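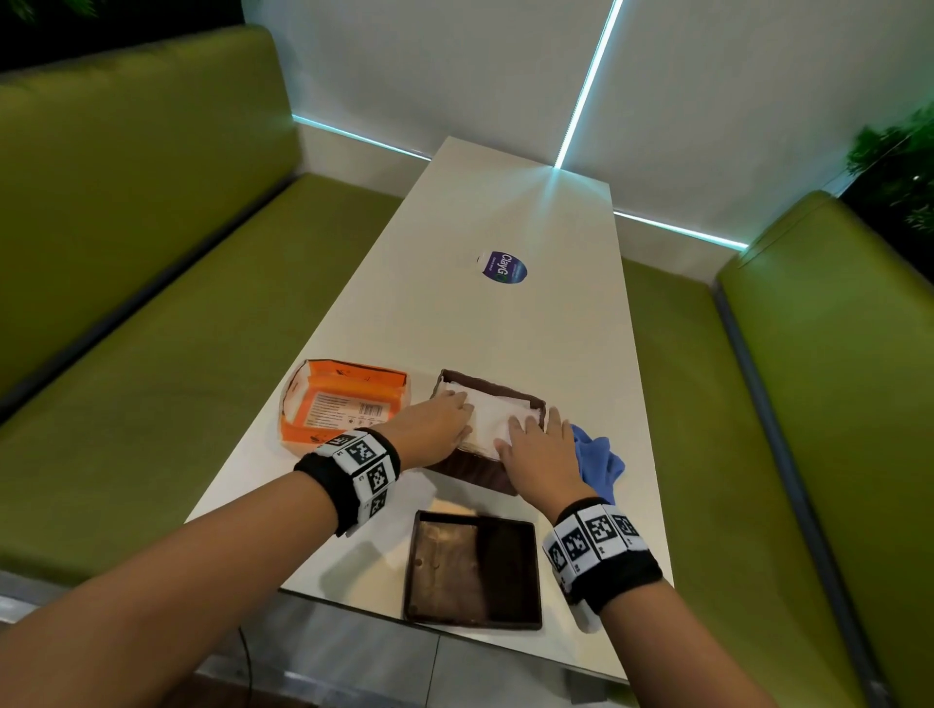 Mevau Table Caddy Tray, dark brown

Item 957. In stock, ships flat in its own carton.

A tray is four short walls and a floor, and you would think the matter had been settled by now. Then you buy the cheap kind, and by July the corners have opened up and it rocks every time a guest reaches for the salt. The Mevau was drawn up for cafes and small restaurants that would like to stop buying trays.

It holds a full stack of folded napkins with room left over for a check, a pen and whatever mints you believe in. The base has a thin felt pad so it slides quietly, including when a toddler is doing the sliding.

Specifications
Outside length: 259 mm
Wall height: 43 mm
Sold in: cartons of 10
Colors: dark brown (we also tried cream, and cream met coffee)
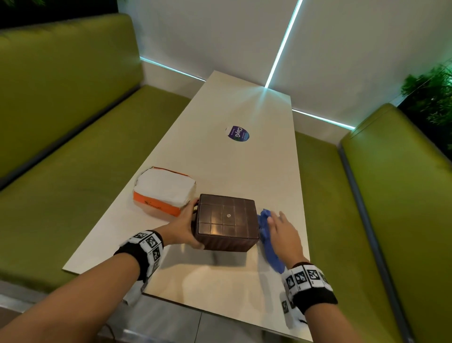 Care is a damp cloth and mild soap. Please skip the dishwasher. The felt will come off, you will write to us, and we will send you this paragraph. Replacement pads are sold by the sheet under the Binura name and stick on in a minute.

Goes with
Kalberg check holder
Pacheco salt and pepper set, squat version
Binura felt pads, one sheet

Customer notes
"Bought one carton for the front room and hid it from the patio staff. They found it. Ordering a second." Cường Trình

Returns
Unused trays can come back within 43 days in the original carton. Trays with gum on them are yours, and we wish you both well.

Page updated 2023-05-28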